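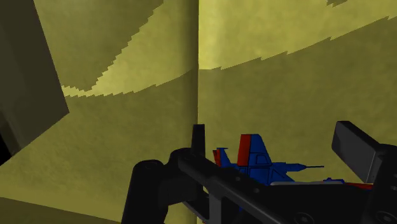
A black gripper and a blue and red toy jet in a simulated room.

Skevosden opens its grasping simulator to small workshops and schools

17 February 2025

Skevosden, the software company from Plesano, has started to sell its grasping simulator Jonum as a monthly service. Until now the program was available only to larger customers, who had to install it on their own servers and sign a contract for a full year. The new version runs on the computers of the company, and the user needs only a browser and an account.

Jonum lets a user test how a robot gripper approaches and holds an object before any real hardware is bought or moved. The user chooses a gripper, puts it in a simple room and gives it something to pick up. The library that comes with the service has 381 objects. Many of them are kitchen items and tools, but there is also a large group of toys. According to the company, the toys are requested often, for the reason that they have thin and pointed parts which are difficult to hold. The blue and red jet, with its tall tail fin and the needle at its nose, belongs to this group.

The service is offered in 2 plans. The smaller plan includes one user and the complete object library. The larger plan is for teams, and it adds the possibility to upload own models and to save the camera views of every attempt. Schools can use the larger plan at the price of the smaller one until the end of June. Skevosden has not published the prices on its site and asks interested customers to write to the sales office.

Our editors had access to the team plan for three weeks. The first steps were easy. An account was ready in a few minutes, and the guide explains well how to place a gripper and how to set its opening width. The movement of the fingers can be followed from several views, also from very close to the gripper. This close view is useful, but a large gripper can hide much of the object, and we often had to change to another view to understand where the fingers were touching it.

The graphics are plain. Walls have a simple blotchy surface, and the border between light and shadow is sometimes drawn with visible steps. For the planning of a grasp this did not disturb us. Users who want to train a vision system with these pictures should first make a test with their own data. The company says that a better treatment of shadows is in preparation, but it gives no date.

We were less satisfied with the export. Results can be saved as a table or as a video, and the table has no column for the contact force. This value is shown on the screen during the attempt, so it is a pity that it must be copied by hand. The search in the library also needs work: it finds an object only if the name is typed exactly.

The Oláh training center, which has its rooms in a factory building from 1937, is the first school to use the service in its courses. Students there prepare their grasps in Jonum and then repeat them on a real arm in the workshop.

New users can try the smaller plan for two weeks without payment. The help pages are in English, and versions in 3 other languages should follow.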